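Mail merge drops leading zeros from postal codes

My label sheet has 124 addresses. Any code starting with 0 prints with four digits. The column looks correct in the spreadsheet.
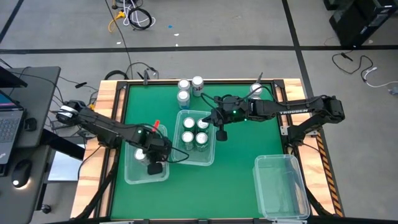
Walel Office Software Help Desk
Asked by Berrada, Monday. Status: open

Answer 1 (Lovely Rivera)
The zero is cell formatting, so the merge never receives it. Two fixes:

1. Add a helper column with =TEXT(C2,"00000"), fill down, and merge from that column.
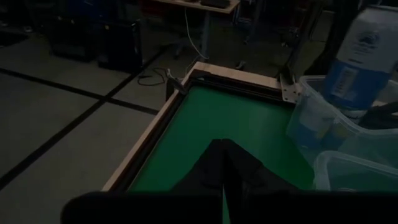

2. Or leave the sheet alone and put a numeric switch in the merge field: \# 00000. Press Alt+F9 to see the field code.

Use the first if any codes have the 4-digit extension. The switch mangles those.

Answer 2 (drenenow)
just type an apostrophe before each one. did 6 that way
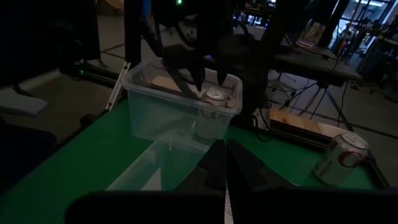 Does the CSV need to be exported again after adding the helper column?
Only if the merge reads the CSV. Merging straight from the workbook picks up the new column once the file is saved and the data source is reopened.

Answer 3 (Zavosside)
Same problem with version 8. Switch worked.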